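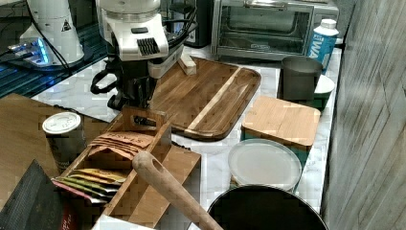
Kitchen Recordings: Where We Are in November

Many of you asked at the last open evening what the group at Premville is doing all day with the kitchen counter. I promised to Kenneth Laing that I will write it down for the newsletter, so I try to do it here without too many technical words.

We are collecting examples. The Javer model, which is the learning part of our project, does not get a program that says "move 10 centimeters left, then close." It gets many recordings of a person guiding the arm through a small kitchen task, and from these it should find out by itself what to do when the counter looks a little different. One recording we call an episode. An episode starts with the arm raised and finishes when the operator presses the pedal. Most of them are shorter than one minute.

At the moment we have 492 episodes which passed the check. The goal for this round is 1000. We had hoped to be further, but 66 episodes had to be thrown away in the first weeks, when the clocks of the camera and of the arm did not agree. The pictures came a little later than the movements, and a model which learns from this will always close its fingers at the wrong moment. Fergus Forsyth found the fault and wrote a small test that we now run every morning before the first episode.

The tasks in this round are all pick and place with small things. A small wooden block and the cutting board are used very often. It sounds boring, but the block is a good teacher. When it lies in the middle of the board, nearly every episode looks the same. When it lies close to the back edge, the operator must come down more slowly and think about the angle, and these episodes are worth more for us. Therefore the task sheet now asks for edge positions in every session.

We also do not clear the counter. In the beginning we did, and the model became very good at a clean counter and quite helpless at any other one. Now the tea box, the cups, the bowls and the toaster oven stay, and between sessions we move some of the smaller things to other places. If you come in and want to tidy up, please ask first. Last month a friendly person washed and put away everything in the middle of a session, and we had to begin this set again.

Some words about the operators. We have learned that two people never do the same task in the same way. Kenneth goes straight down and is fast. I make a small stop above the object, and Fergus told me that the model has started to make this stop too. We discussed if this is a mistake. For now we leave it, but we try to have every operator in every task, so that no habit of one person becomes too strong.

What is still difficult: writing the labels. Each episode needs one sentence which says what was done, and the sentences in Lunlow, our labeling tool, are still very different from each other. "Pick block," "take the wood piece," "grab cube." We agreed on a short word list, and it hangs now next to the screen. Old labels will be corrected when there is time. There are 39 left which have no sentence at all, most of them mine, I am sorry.

The next step is a first training with the data we have, also if the round is not complete. We want to see early where the model is weak, so we can record more of exactly this. Results will be in the next newsletter.

If you would like to try being an operator, the morning sessions start at 9:30. The introduction takes half an hour and you do not need experience. Please write your name on the Menon list at the door.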